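Workshop notebook, Drokorside
Thursday, February 12, 2026

Beeswax and linseed finish, second batch.

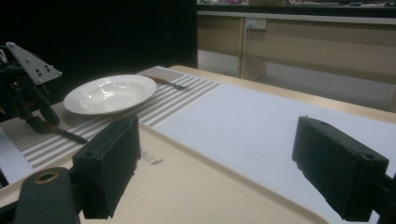
How long should the first coat be left before the second goes on?

Overnight at least, and two nights if the workshop is cold. If a thumb pressed on the end grain picks up any smell of oil, leave it another day.

Made up the second batch this morning with the Nokalgate oil. Wax was the last of the October block, grated and melted in the double pan. Took it up to 80 degrees and held it there until the wax had gone clear, then off the heat and stirred until it started to cloud. The first batch went to 90 and came out grainy at the bottom of the tin. Might be the heat, might be that I stopped stirring too soon. Only changed the heat this time so we can tell.

Test pieces are offcuts of beech and ash, sanded to the same grit, damped to raise the grain and sanded again once dry. Seven pieces in all, numbered in pencil on the back. Numbers 1 to 4 have the new batch, 5 and 6 the old one, and 7 is bare for comparison. Please don't oil number 7.

Rubbed on with a cotton cloth, left while I swept up, wiped off hard. The ash took more than the beech, as before. Number 3 had a sticky patch near a knot – wiped it again after lunch and it seems fine now.

Used some 100 g of finish on the lot, a good part of which went into the cloth. Cloths are hung flat on the outside line, not in the bin. They go in the water bucket before anyone leaves.

The Lendgate tins don't seal well once there is wax in the rim. Have moved the batch to a screw-top jar and put the date on the lid. Old tin is on the lower shelf, still usable for tool handles.

To do: second coat on 1 and 2 only, water drop test on everything after that. Ask Dalen if they still sell the wax in small blocks – the large one is a pain to grate. Sieve needs a proper clean before it is used again.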